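Home Meetings Standards Members Contact

Handheld Gripper Practice Group: minutes of the Tuesday meeting

3 min read

Present: Adesuwa Dauda (chair), Crescencio Villanueva, Milagros Cifuentes, Cayetano Paredes (minutes). Apologies from Demetrio Toledo.

The meeting opened at 2:15 p.m. The July minutes were accepted with one spelling fix.

1. Pad checks. Villanueva reported on the finger pad check in section 4 of the Daltatix practice sheet. Of 1,594 logged sessions, 179 had no pad check entered. Agreed that a session without the entry is held back until the operator fills it in. Cifuentes asked that the form carry the operator's initials as well as the unit number. Agreed.

2. Working in shared spaces. Dauda read out the draft wording. Operators are to keep walkways clear, stay off railings, and stop when a person comes within reach of the gripper. Paredes wanted a fixed distance in place of "within reach." After some discussion the group settled on 90 centimeters. 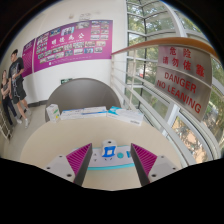 Does the stop rule apply when the gripper is held by hand and no motor is running? The rule covers every session, powered or unpowered, and the operator is the one who calls the stop.

Signs posted by the building take priority over the practice sheet. Villanueva will add a line saying so.

3. Session length. Brokevex has asked for longer sessions. The group kept the limit at 40 minutes, with a break before the next one. Cifuentes voted against and asked for that to be recorded.

4. Tabletop items. Boxes with sharp corners or open staples are not to be used. Toledo sent a note asking whether glass should be listed too. Held over.

Actions
Villanueva: revise sections 2 and 4
Paredes: send the session limit decision to Brokevex
Toledo: wording on glass

The meeting closed at 3:20 p.m.

Related items
Pad replacement log, how to fill it in
Aguirre site rules, second draft
Tisevow operator sign-off form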